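4. Equipment planning and cost allocation

4.1 Scope of the budget

The equipment budget for the assembly strand of the Retance project was fixed before any hardware had been chosen. This order of work is common in funded research and brings a known difficulty: the sums are set by category, while the needs of a two-armed workstation do not fall neatly into categories. A hand may be entered as an accessory to an arm, as a separate instrument, or as a part with a limited service life, and each choice places the cost under a different heading. We followed the procedure set out by Varela and Nava in their internal planning note of 27 February 2023, which treats the workstation as a single purchase made up of four groups: arms and body, hands, task fixtures, and surroundings.

The fourth group is often left out of published budgets. In our case it covered the table, its dark covering, the curtains and the structure that carries them. These items were cheap compared with the arms, but they had the longest approval route, as the purchasing office at Zelcombe classed the curtains as building works. The order was placed in August under a separate budget line.

4.2 Matching the hands to the task

The main question in planning was whether jointed hands could be justified in place of simple two-finger grippers. The grippers offered by Flerkum would have reduced the cost of the second group considerably and would have required no new training for laboratory staff. The case for hands rested on the planned tasks, which involve parts of differing thickness and shape handled at the same station (Figure 3). With grippers, we expected to buy several sets of fingertips and to lose working time in changing them. Rana prepared both cases in full, and the steering group accepted the higher figure on condition that one spare hand be included in the first order and not requested later.
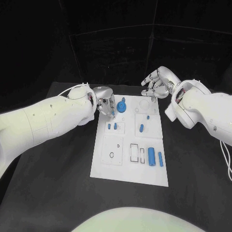 Figure 3. The two-armed workstation with the assembly board in place. The left hand holds a small blue peg; the right hand is raised over the upper part of the board.

The board itself belongs to the third group. It is divided into separate sub-plates, and this had a direct effect on the budget. Pegs of more than one thickness stand in the plates in Figure 3, while other holes are empty and two further blue cylinders lie on the surface towards the right. We costed the sub-plates and the loose parts individually, so that a worn item could be replaced without ordering a full board. The supplier, Trnka, quoted a delivery time of 14 working days for loose parts and 28 for sub-plates. We therefore held a larger stock of the latter than expected wear alone would suggest.

4.3 Running costs

Purchase price gave a poor guide to yearly cost. Gentile kept a record of all maintenance requests during the first year of use, which came to 114 entries. The largest share concerned cables and connectors, followed by the hands. The arms accounted for very few. On the basis of this record, the allowance for cables was raised and that for arm servicing lowered when the second-year budget was drawn up – a change that the original category limits would not have allowed without a formal request.

A reserve of 10 per cent was held on the second group only. Tosh had argued for a reserve across all groups, and the point remains open. A general reserve is simpler to manage, but under the rules of our host institution any part left unspent at the end of the year is returned, whereas a reserve tied to named equipment may be carried forward.

Staff time for setting up the station was not charged to the equipment budget. This follows local practice, but it makes comparison with other laboratories difficult, in particular where installation is bought from the supplier together with the arms. Readers using our figures for their own planning should add this cost separately. The full breakdown by group, with delivery times and the names of the budget lines used, is given in Appendix B.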